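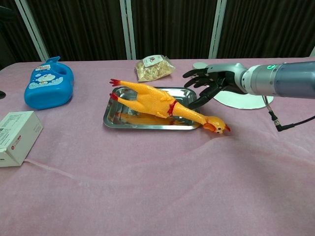 HULLHOLM – Urkik, the independent test laboratory for robotic handling equipment, has released the results of its second comparison of robotic end effectors for household and light retail tasks. The program, named Postgate, measured how reliably different hands and grippers pick up everyday objects that vary in shape, stiffness and surface. The object set includes ordinary packaged goods, such as a blue plastic jug, a white cardboard box and a clear bag of pale yellow flakes, together with items chosen for awkward geometry, among them a rubber chicken presented across a shallow metal tray, its neck over the rim. All objects are placed on a cloth-covered table.

Three end effectors were evaluated between February and May: a human-like hand with articulated fingers, a two-finger parallel gripper and a suction gripper with interchangeable cups. Each was mounted on the same model of arm and run with the same controller settings. Participating manufacturers were given the object list in advance but were not told the order of presentation or the starting positions.

The object set was expanded to 29 items for this round. Urkik recorded 1,266 grasp attempts in total. An attempt was scored as successful when the object was lifted clear of its support, held for the required interval and set down inside a marked zone without damage. Attempts that ended in a protective stop were counted as failures and were not repeated.

The parallel gripper gave the most consistent results on boxes and other rigid items with flat sides. The suction gripper completed its attempts fastest on smooth packaging but lost its seal often on creased film and could not be scored on several textured items. The articulated hand was slower than both. It recorded the highest success rate on soft and irregular objects, and it was the only device to complete every task in which an object had to be lifted from a tray without moving the tray itself.

"Buyers have been asking for results from objects they recognize," the laboratory said in a statement. "A machined test block is useful for calibration, and we continue to use one. It says very little about a half-full bag or a toy with a long, flexible neck."

The report also addresses matters that do not appear in a success rate. Cable routing near the wrist was found to affect the usable range of motion on two of the three devices, and Urkik recommends that integrators check connector clearance at full wrist rotation before installation. Reflections from polished metal caused position errors in the overhead camera during early runs. The lighting was adjusted and all affected runs were discarded – none is included in the published total.

Funding for the program was provided by Eyvindsson, a supplier of automation components based in Hullholm. Eyvindsson does not manufacture end effectors and had no role in scoring. No payment was accepted from the manufacturers whose products were tested.

The full report, including the object list, placement diagrams and failure codes, is available on request from the Urkik publications office. Manufacturers wishing to submit equipment for the next round of Postgate should apply by the end of September. That round will add a timed sequence in which objects are handed from one arm to another.

About Urkik
Urkik is an independent laboratory that tests grippers, arms, cameras and controllers for manufacturers, integrators and public buyers. Its offices and test hall are located in Hullholm.

Media inquiries: Urkik Communications Office, Hullholm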